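Notebook, November – Husbridge starter, batch 4
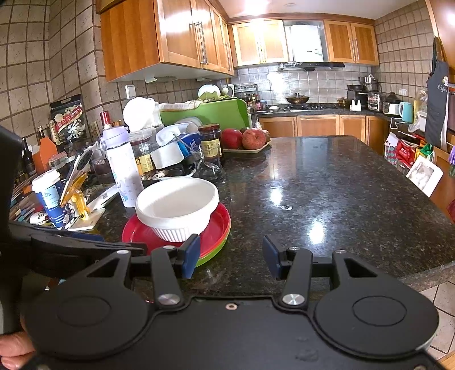 Batch 4 of the Husbridge rye starter, fed at 22 C, same flour as last time (the Wanigasekara stoneground, new sack). Rise was slow for the first two feeds then it took off overnight and pushed the lid up. Smell is good, apple more than vinegar. I want to stop mixing by eye in whatever is closest. From now on one vessel per stage, and nest them when they're done with, like the white bowl sitting in the red basin on top of the green one. Saves counter. The ribbed sides on the white one are a pain to scrape if the dough dries on, so keep that kind for flour and salt only.

Hydration. Went too wet again. Wrote 80 percent on the card but did the sum without counting the water already in the starter, so the real number was higher. Dough spread on the peel and came out flat, decent crumb toward the middle, gummy at the base. Redo the card properly before the next bake. Put starter water on its own line so it can't get missed.

Punis loaf (the seeded one) did better. Seeds soaked overnight, drained hard, folded in at the second turn. Held its shape. Crust a bit pale on the side away from the fan – need to rotate halfway, I keep forgetting and then it's too late.

Oven. The dial reads low. Put the loose thermometer on the middle shelf and it took ages to settle, then drifted every time I opened the door to look at it. So stop opening the door. Steam tray is fine where it is.

Trotska order is 2 sacks short. Emailed, no answer yet. If it doesn't show we go half and half with the white and call it a test. Not ideal, the rye percentage is the whole point of this batch and I'd rather not have a gap in the notes.

Scale. Batteries going again, it dropped to zero in the middle of weighing salt. Had to tip everthing out and start over. Anything over 4000 g goes on the big scale anyway, the small one just flashes at you.

For next time:
feed earlier, before lunch
colder water in the final mix
salt in after the rest
label the jars, two of them look the same and I have no idea wich is the backup

Backup starter into the fridge at 4, fed stiff. Leave it alone till the new flour turns up.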